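Plokirside Reporting Fund
Minutes of the editorial grants meeting, Tuesday, 14:00

Chair: Nele Wuyts
Minutes: Eilidh Imrie
Apologies: Van den Broek

1. Previous minutes
Accepted with one correction. Item 4 should read "records request", not "records review".

2. Fellowship applications
The August round closed with 20 applications, of which 4 were shortlisted. Two of the four propose investigations into freight labour, and the Chair asked that the overlap be raised with both applicants before interviews. Interviews will be held by phone. References are to be checked by E. Imrie.

3. Palberg harbour investigation
The reporter has received 3,035 pages from the port authority. Many are duplicates. Indexing will be done by date and sender, and scanned pages without searchable text will go through character recognition first. Legal review is to start once the index is complete. Publication partner remains the Bemport weekly. Agreed that the partner will have 14 days to comment on the draft.

4. Source protection
The written policy does not cover voice messages. N. Wuyts to draft a paragraph. Until it is adopted, fellows are to transcribe voice messages and store the originals on the encrypted drive only.
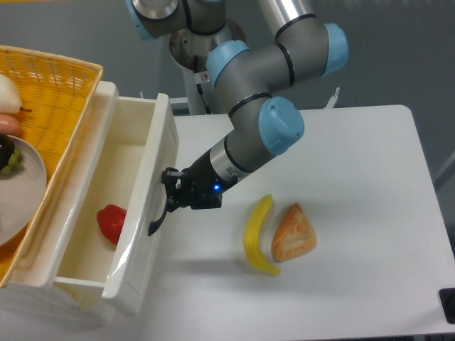
5. Travel claims
Claims must be lodged within the month of travel. Fuel is paid against receipts. One late claim was approved as an exception, with the amount charged to the contingency line.

6. Other business
Author biographies on the website are out of date. Fellows to send revised text of no more than two sentences to E. Imrie.

Meeting closed at 15:25.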